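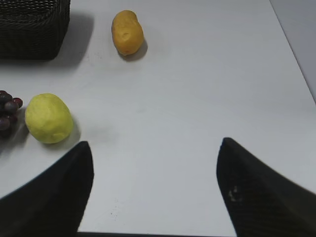 Slide 4. Club project, spring term. Open with the budget joke (200 dollars, and we spent 152 of it before anyone wrote a line of code). The job sounds easy: pick up the groceries, put them in the basket. Point out the toy potato up near the basket, our star pupil, and then the grapes over on the left, which have humbled two teams so far. Pause for the grape people to groan. Mention Skunido, our code name for the sorting program, and skip how we picked it. Then on to the Plomau finals, slide 5.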